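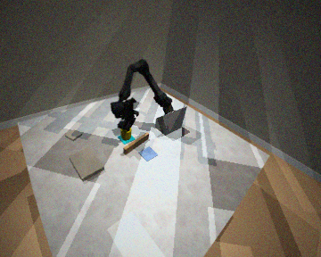 Simulated robot arm reaching down to a yellow cylinder, with a cyan square beneath it.

Planitz: measured two-port data for small microwave filters

README and data card, release of 2018-06-10

What you get

Planitz is a collection of 788 two-port sweeps taken on 32 printed filter boards, from 100 MHz up to 15 GHz. Every sweep is a plain Touchstone file, so it opens in nearly any circuit simulator, in a spreadsheet if you are patient, and in a text editor if you are curious. We have wanted a set like this for years! Published filter papers usually show one lovely curve from one lovely board, and we were keen to share the ordinary boards too, the ones with a slightly wonky passband or a return loss that never quite gets where the simulation said it would.

The boards are mostly microstrip: coupled-line, hairpin and stepped-impedance designs. A smaller group uses substrate integrated waveguide, and those are our favourites (look at the upper stopband on the Tully boards, it's a treat).

Folders

sweeps: the Touchstone files, one folder per board
layouts: Gerber files and a PDF drawing for each board
cal: the raw calibration standards, measured at the start of each session
tables: boards.csv and sessions.csv
scripts: small Python readers and plotting tools

File names

Each name is made of the board family, board letter, session and run, in that order, joined by hyphens. The families are Zovton (coupled-line and hairpin), Sotard (stepped-impedance low-pass) and Tully (substrate integrated waveguide). So tully-c-s04-r2.s2p is the second run on Tully board C in session four. Run numbers start at one. A gap in the numbers means the run was dropped because the connector had been knocked or the sweep was stopped by hand, and the reason is in sessions.csv.

How the sweeps were made

All sweeps use the same benchtop vector network analyser and the same pair of test cables. We calibrated at the cable ends with a short, open, load and through, left the analyser to warm up before each session, and did a quick check against a plain through line at the end. The connectors and the launch on to the board are not removed from the data. If you want them gone, the cal folder has a through-reflect-line kit made on the same laminate as the Zovton boards, and deembed.py will do the sums for you. It works beautifully in the middle of the band and gets a bit twitchy near the bottom, where the line standard is electrically very short.

Port 1 is always the left-hand connector when the board letter reads the right way up. Boards were taken off and refitted between runs, so the spread you see includes connector repeatability. Please don't average it away without having a look first, as it makes a very good exercise for students.

Columns in boards.csv

board, family, layout file, laminate thickness in mm, nominal relative permittivity, number of resonators, design passband edges in GHz, notes. Low-pass boards have an empty lower edge.

Good uses

Testing vector fitting and coupling-matrix extraction on data with real noise. Checking passivity routines. Comparing a field solver against several copies of the same layout. Teaching, too: the Sotard boards went down very well in our lab classes in March.

Less good uses

There is no power sweep and no temperature control, so nothing here will tell you about intermodulation or drift. The reflection data above the highest Tully passband sits close to the calibration's own error, and we would not build an argument on it. All the boards came from one etching shop, so the tolerances are that shop's tolerances.

Known problems

Sotard board F has a scratch across its second low-impedance section. It is marked in the notes column and left in on purpose.
Session six was saved in magnitude and angle, the rest in real and imaginary. The header line of each file is correct, and our reader copes with both.
The PDF for Zovton board B shows an older feed length. Use the Gerber file.

Licence and thanks

Data and layouts are CC BY 4.0, scripts are MIT. If you fit a model to these boards, do send us the plots, especially if your fit beats ours. Corrections are very welcome through the issue tracker; please give the full file name and the release date.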